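Narrative Distance in Historical Fiction: A Comparison of Two Novels
Project report, Fouzia Durrani and Aiman Jugah
Supervisor: Orvokki Ahonen

3. Method

The project compares The Salt Ledger by Ferenc Nyitrai and Plomside by Gergely Veres. Both are set in the invented river town tradition, both use a first-person narrator, and both place a private quarrel against a public event (a grain riot in Nyitrai, a flood in Veres). The question was how often each narrator steps outside the time of the story to comment on it.

We coded the first 200 pages of each book. A passage was marked as retrospective if it contained a verb or time phrase that placed the narrator later than the events told. Dialogue was left out. Letters quoted in the text were coded separately, as their writers do not know the outcome.

Each of us read both books. Where our codes differed, the passage was read again together and a final code was agreed. In 13 cases no agreement was reached and the passage was dropped.

4. Results

Retrospective comment in The Salt Ledger is grouped at chapter openings and rarely appears inside a scene. In Plomside it is spread through the chapters and often interrupts speech. The flood is announced by the narrator long before it arrives, so the reader waits for a known event. Nyitrai withholds the riot until it starts.

The letters in Plomside work against this pattern. The sister's letters from Clirkar are written in the present tense and contain two mistakes about the family that the narrator never corrects — we read these as deliberate.

5. Limits

Both novels were read in translation. Tense is handled differently in the source language, and some of our markers may belong to the translator. A check against the original text of chapter 2 in each book was planned for September and was not completed.

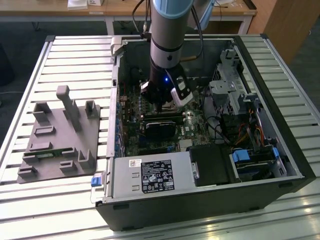 Figure 2. Robotic arm over an open desktop computer tower.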